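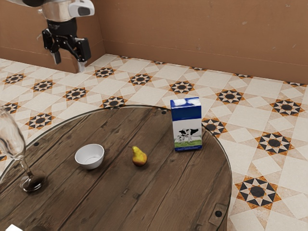
Small Stations, Long Hours: How an Internet Radio Schedule Is Put Together

Mon 22 December

Radio Verkdale has been on the air, if that is the word, since a August test stream that carried the same hour of folk dance music for a whole weekend. It has no transmitter and no license area. The signal leaves a spare room above a bicycle shop, goes to a hosting company, and is copied from there to whoever asks for it. On a normal evening the station serves 305 listeners at its peak. On a bad one it serves 19.

The station plays music in the languages spoken in and near the town, with a bias toward older recordings. Most of its listeners live elsewhere. They moved away for work and kept the station on in the kitchen or the car, and their listening hours follow the time zones they moved to. This has more effect on the schedule than taste does.

The clock

Every hour is built from a template that radio people call a clock. The template lists what type of item plays at which minute: station ID, familiar song, less familiar song, spoken item, familiar song again. The automation software reads the template and fills each slot from a category in the library. If a category is too small, the same songs return too soon, and listeners write in.

Verkdale runs five clocks. The overnight clock has no speech apart from the station ID. The breakfast clock has short songs and a time check, although the time check was dropped for the overseas stream after complaints that it gave the wrong hour to most of the people hearing it. The afternoon clock is the loosest and carries requests. Evening and weekend clocks leave long open blocks for programs with a presenter.

Separation rules sit on top of the clocks. An artist may not return within 96 minutes. A song may not return within the same part of the day on the following day. Two slow songs may follow each other, but three may not. With a library of moderate size these rules conflict fairly often, and the software then has to break one. The order in which it breaks them is set by hand. At Verkdale the tempo rule goes first and the artist rule last.

Bit rate and the cost of a listener

An FM transmitter costs the same to run for one listener as for every listener in range. A stream does not work this way. Each connection is a separate copy, and the hosting bill rises with the number of copies and the bit rate of each.
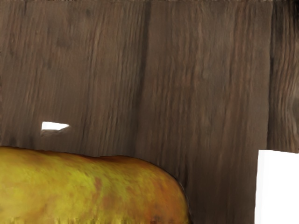

The usual answer is to offer two streams. The main one at Verkdale is 128 kilobits per second and the second is 48, encoded with a newer method that holds up well at low rates. Speech on the low stream is clear. Accordions suffer somewhat, and so do cymbals. Listeners on mobile connections are sent to the low stream by default and can change it in the player, though few of them do.

Bralard, a talk and folk station that shares the same hosting plan, made the opposite choice and runs one stream at a middle rate. Its reasoning is that every extra stream is one more thing to monitor. A second encoder can stop without any effect on the first, and a station that listens only to its main output may not find out until the next morning.

Silence

The most common fault in a small station is silence. The encoder keeps running and the connection stays up, so the player shows that everything is fine, but no audio reaches the encoder. Causes include a badly tagged file, a presenter who leaves the mixer channel closed, and a computer that has changed its default sound device after an update.

A silence detector watches the level and switches to a backup playlist after a set time. The delay is a compromise. Set too short, it cuts into quiet passages in classical pieces and slow introductions. Set too long, it loses the audience. Verkdale uses 19 seconds in the evening and a longer delay overnight. The backup playlist is kept on the hosting company's server, so that it still plays if the studio connection is down.

Levels between songs

Old recordings were made at very different levels. A transfer from a worn disc can sit far below a modern pop track, and listeners reach for the volume control at each change. Verkdale measures the loudness of each file when it enters the library and stores a correction with it. A light compressor follows at the output. Heavier processing was tried for a month and taken out again, as it raised the surface noise of the older discs between phrases.

Files that arrive without a title or artist are held in a separate folder and do not go to air. The folder is cleared on the first working day of each month.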